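What happens to your notes when you see the doctor?

Last April I fell off a wall. It wasn't a very high wall, and I was only on it because my cousin said I couldn't walk all the way along, but I landed on my wrist and it hurt a LOT. So off we went to the hospital, and while we sat there I noticed something. Everybody we met was typing, or ticking boxes, or reading what the last person had typed or ticked. What were they all writing about me?

I went and asked, and now I'm going to tell you, because it's more interesting than it sounds (I promise!).

What is a health record?

Your health record is the story of your body, written down by the people who look after it. It starts on the day you're born. Somebody weighs you, writes the number down, and there you are, page one. After that come your jabs, your ear infections, the time you put a pea up your nose. Mine has the pea.

It also has the really important bits. If penicillin gives you a rash, that goes in. If you have asthma, that goes in too, along with the kind of inhaler you use. A doctor who has never met you can read those few lines and know what's safe to give you.

Was it always on computers?

Oh no! When my gran was little, her doctor kept everything on cards in a brown envelope, and the envelopes lived in big metal drawers. If you moved house, your envelope had to be posted to your new doctor. Sometimes it took weeks, and sometimes it got lost.

And then there was the handwriting. I talked to Yamuna Salian, who worked on the front desk of a surgery for years and years, and she told me she once spent a whole morning trying to find out whether a word was "knee" or "knew". (It was "knee".)

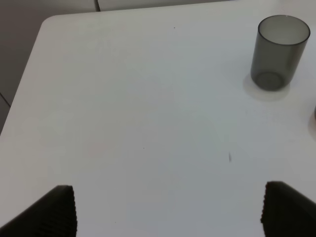 Pavithra Marar

Now most records are typed into a computer, so the spelling might be wobbly but at least you can read it. Your doctor can look up what happened to you when you were 3 in the time it takes you to sit down.

How long does a record get?

It depends on you. I asked to see mine, and when it was printed out it came to 248 pages. I was amazed! Lots of those were boring, though. One page just said I'd missed a dentist's appointment, and another said I'd been to the dentist's appointment.

My friend Chih-ming Ko had a long stay in hospital when he was seven, and his is some 644 pages. He says he's going to read it all one day, but he's still only on the second chapter, as he calls it.

Who is allowed to look?

This is the bit I'd have wanted to know when I was your age. Can my teacher read it? Can my neighbour? Can my big brother?

No, no and definitely no. Your record is private. The people who can open it are the ones helping to look after you, like your doctor, your nurse, or the person mending your wrist. The computer usually remembers who has looked, too, a bit like a visitors' book. Someone who works at the hospital and has a peep just to be nosy can get into very big trouble.

While you're young, the grown-ups who look after you can normally ask to see it for you. As you get older you get more of a say. If there's something you'd like to talk about without a parent in the room, you can ask the doctor or nurse about that. They get asked all the time and they won't be cross.

What if something is wrong?

Say so! People typing in a hurry make mistakes. My own record said I'd hurt my left wrist, and it was my right one. I told the nurse, Sharon Lukumay, and she put a note in straight away and thanked me for spotting it.

So next time you're at the doctor's and you hear all that tapping, you could ask, "What are you writing?" Most of them will turn the screen round and show you. Mine did, and she let me help spell "trampoline", but that's a different accident.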